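Flinudine Hand-Held Gripper: Operator Guide
Section 11. Snags and Jams on Knitted Garments

Knits are some of the most rewarding things you can handle with this tool, and sooner or later one of them will catch. A loop of yarn gets under a finger pad, or a bead works its way into a linkage, and the fingers stop closing halfway. This section covers what to do when that happens. It replaces the half page in the January edition, which told you to "open fully and pull clear." Please don't do that anymore! It was behind most of the torn loops reported to us, and it bent two pivot pins at the Curkmont site.

11.1 How to recognize a snag

You will usually feel it before you see it. The trigger goes stiff partway through its travel, or the garment keeps moving with the tool after you have opened the fingers. On units with the Yimer logger attached, fault code 21 appears when the two fingers disagree on position. Code 21 is not always a snag (see 11.5), but treat it as one until you have looked.

CAUTION: Never squeeze harder to get past a stiff spot. The linkage multiplies your grip, and yarn caught at a pivot can be cut through in one squeeze.

11.2 Before you start on a knit

1. Lay the garment out on a bed or a wide table, front side up, with the sleeves away from the front panels.
2. Look it over for anything that stands up from the fabric: buttons, beads, bows, loose ends.
3. Find the openwork. Eyelets are just the right size to slip over the corner of a pad, and they are easy to miss in a busy pattern.
4. Open and close the fingers once in the air. The movement should be smooth and the same on both sides.
5. If you are working with two grippers, decide which one moves first.

The pink cardigan is a wonderful practice piece, with nearly every hazard in this section on one garment: cables, eyelets, pearly buttons and a beaded bow on the chest. Pick a landing spot on plain ribbing and come in with the fingers wide. 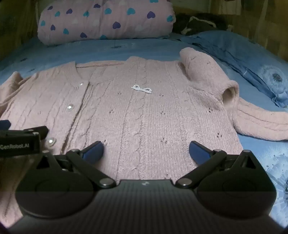

Flinudine Documentation

11.3 Freeing a caught garment

1. Stop. Hold the tool where it is and let the trigger rest. Don't lift.
2. If a second gripper is holding the same garment, keep it still and lower it until there is slack in the fabric between the two.
3. Switch off the logger. A sudden jump in position while you work will fill the record with faults.
4. Bring your free hand to the fabric, well back from the fingers, and push it gently toward the tool. Most snags drop off right here, and it's a great feeling when they do.
5. If the yarn is still caught, look at the pad edges first, then the outer brackets, then the pivots.
6. Lift the loop off with the blunt hook from the Grurnard kit. Work from the pad tip back toward the body.
7. Open the fingers a little at a time, checking the yarn after each movement.
8. Move the tool straight back from the garment. Don't drag it sideways.

CAUTION: Keep your fingertips out of the space between the pads and the brackets while anyone has a hand on the trigger.

Note: A bead can hold the linkage open even when no yarn is visible. If the trigger is stiff after step 7, turn the tool with the pads facing down and tap the housing lightly with your palm.

11.4 After a snag

1. Wipe both pads and look for fibers along the seam where the pad meets its backing.
2. Check that the pivot pins sit flush on both sides.
3. Run the fingers through ten full cycles with nothing between them.
4. Ease any pulled loop back into the garment from the wrong side. Never trim it.
5. Log the snag, even a small one. We have 298 of these reports so far and we read every one. The pad edge radius was changed because of them.

11.5 When it isn't a snag

If code 21 comes back with nothing caught, power the logger down, reseat the cable and repeat the ten cycles. If it shows up a second time, tag the unit and take it out of use. One finger lagging behind the other generally means a worn bushing, and that is a bench repair (Section 14).

Revised 2023-11-29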